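Folding room walk-through, Edora building, ground floor
Checked by: Khurram Orakzai
Friday, before the afternoon sort
Form 1551, page 3

Scoring: OK / FIX / SEE COMMENT. I have used SEE COMMENT more than the form's designers would like.

1. Walkways clear. OK
Comment: Clear at the time I walked it. The form wants me to write "always clear" and I won't.

2. Donated items checked by hand before folding (pins, coins, blades, wet patches). SEE COMMENT
Comment: The sheet by the door says 100 percent of items are checked. I doubt that. Every box is ticked in the same pen, down to the bottom of the page. Dark knits are where I expect things to be missed. A pin in a deep wrinkle will not show itself to someone glancing over the pile.

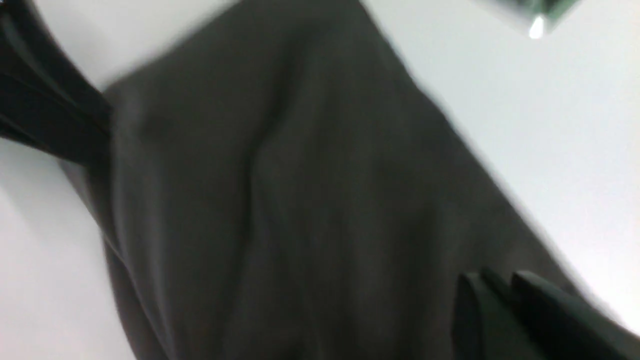
Item 2: dark grey fabric, wrinkled, with a raised crease.

Shaking a piece out is not checking it. Run a flat hand over both sides, then along the hems. Ask whoever signs the sheet to show you how they do it. I asked twice and got two methods.

3. Outlets and covers. SEE COMMENT
Comment: Lerken sold us the tables as "spill safe," and I have yet to see anything on paper that says what that means. Until I do, treat any opening in a tabletop as an opening.
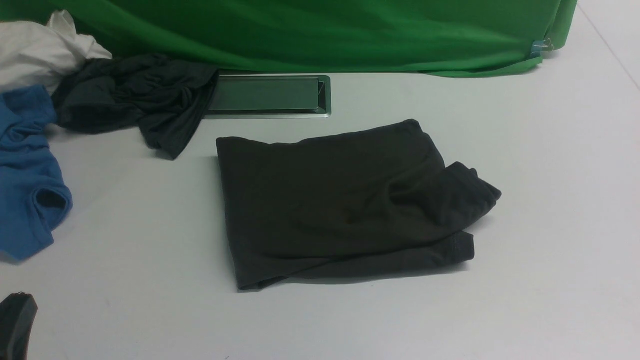 Cloth on or near a power outlet is my main complaint on this page. The old rule from Pondlow was to keep fabric a hand's width from any outlet, and it was a fair rule. Whether the metal panel set into the white top has power under it I can't say from looking, but a crumpled dark gray shirt is lying over its left end, and that would go down as FIX at any table where the panel is live. Henríquez to confirm what is wired and label it. "I think it's dead" is not a label.

4. Table edges, corners and legs. OK
Comment: No splinters, no wobble when leaned on. I leaned on one corner only.

5. Irons and steamers unplugged when not in use. OK
Comment: Unplugged when I came in. I had told them what time I was coming.

6. Lint and dust under tables. FIX
Comment: Marked done in October. Some 4 handfuls came out with the long brush.

7. Extinguisher tag current. OK

Recheck items 2, 3 and 6. No notice this time.

K. Orakzai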